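4. Setting up the drying rack

Right, you've got the Walier up on the wall (section 3) and it hasn't fallen off, so now for the fun part. I've fitted three of these, one in my own bathroom and two for family, and what follows is the order I wish I'd done things in the first time. The leaflet in the box starts with the arms. Don't start with the arms!

You'll need the small hex key from the parts bag, a cross-head screwdriver and a pencil. A spirit level is handy too, though I've managed with the one on my phone.

1. Fold the front rail down until it stops. It'll feel stiff on a new rack. Push from both ends at once, or one side drops before the other and the hinge binds.

2. Slide the two end caps onto the rail, with the flat side facing the wall. They go on the wrong way round perfectly happily, and you won't notice until step 5, when the arms refuse to line up.

3. Loosen the grub screw under each hinge by one full turn with the hex key. One turn is plenty. If the screw comes right out, put a finger over the hole before you do anything else, as it's tiny and it rolls.

4. Hook the arms in from left to right. The longer one goes in the middle. You should hear a click from each, and if you don't, lift it out and try again (mine took a few goes).

5. Check that the arms all sit level with the rail, then tighten the grub screws again. Finger-tight plus a quarter turn is what I do.

Note: if you bought the wider Falberg version, there's an extra support leg in the box. Fit it after step 4 and before you tighten anything. I did it last and had to undo the lot.

Caution: keep little fingers away from the hinges while you're folding. They close faster than you'd think.

4.1 First load

Leave the rack empty overnight if you've had to fill any old holes in the wall. After that, begin with something light, a couple of tea towels or a shirt, and have a look at the wall plate before you hang anything heavier. 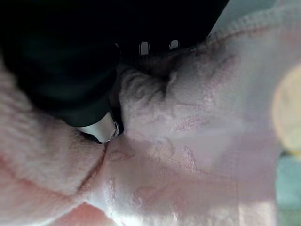
Space things out more than you would on a clothes line. I leave a free arm between thick items when I can, and I turn them over once before bed. Jeans go on by the waistband, folded over the front rail, and jumpers I lay flat across all the arms with the sleeves tucked in.

Each arm is 42 cm long, so a hand towel fits nicely folded in half, but a bath sheet needs two arms side by side. Don't double it up on one. It takes forever to dry and smells like a pond by morning.

Caution: don't lean on the rail or use it to pull yourself out of the bath. It's a clothes rack. My brother-in-law has now been told this twice.

4.2 If the rail sags

A little dip in the middle is normal with a full load. If it stays there once you've taken everything off, work through these in order:

1. Tighten the grub screws.
2. Check the wall plate screws. If they turn freely, the plugs have gone and you'll want to go back to section 3.
3. Swap the end caps left to right. It sounds daft, but it cured mine.

Still sagging? The hinge pin may be bent. Paquette sell the pins separately, and the Trisedow ones fit as well if you don't mind the colour being slightly off. Thanks to Định Hồ for writing in with that tip, it saved me a whole new hinge.

4.3 Folding away

Take everything off first, push the arms in towards the wall, then lift the rail until it catches. Give it a gentle tug to make sure it's held. A drop of light oil on each hinge every few months keeps it moving sweetly; wipe off the extra or it'll end up on your pillowcases.

Section 5 covers the heated bar, for those of you who went for it.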